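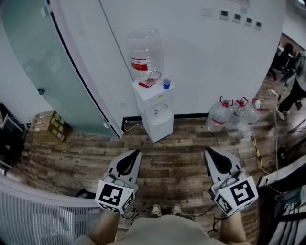 Keegan Ellery has been getting a drink of water since nine this morning, and he isn't thirsty. He wasn't thirsty at half past ten either, when his supervisor asked him to do it again with the elbow a bit lower.

Ellery works for Furkum, a small company that wants to teach machines to do office chores. The machines, it seems, learn much as a bored teenager does, by watching somebody else do the work. So Furkum pays people to put on a head camera, take a gripper in each hand and go about the day's small errands with two fingers a side. The blocky black-and-white codes on the grippers let the software work out where each hand has got to. The wearer has to work out everything else.

"You find out how much you rely on your thumbs," says Ellery, who used to fit kitchens. "I went home after my first shift and picked up a fork as if it might go off."

A good session yields 90 usable goes at a task. A bad one yields 20 and a mop. The water dispenser is the favourite of Anahera Grimshaw, who draws up the task lists, and the least favourite of everyone who has to operate it. Cups are light and tip over. Spigots are stiff. Water, she points out, is a very honest judge of technique.

She also likes a messy room. An early batch, filmed last September, was done in a spotless space with a single table, and the resulting model, known in the office as Roto, was superb so long as the world contained a single table. Shown a corridor with a chair in it, it gave up. Now the collectors work wherever the cables and cardboard boxes happen to be, and they are under orders not to tidy.

Mistakes are kept too, up to a point. Kuo-hua Ho, who sorts the recordings, has a folder for fumbles that were rescued, on the theory that a robot ought to see how a person recovers. Fumbles that weren't rescued go in a different folder, which gets opened at parties.

Does it work? Roto can now fill a cup in roughly 10 tries, a rate that would get a human waiter sent home. Grimshaw is unbothered and has ordered more cups. Ellery has asked whether the next list might include sitting down.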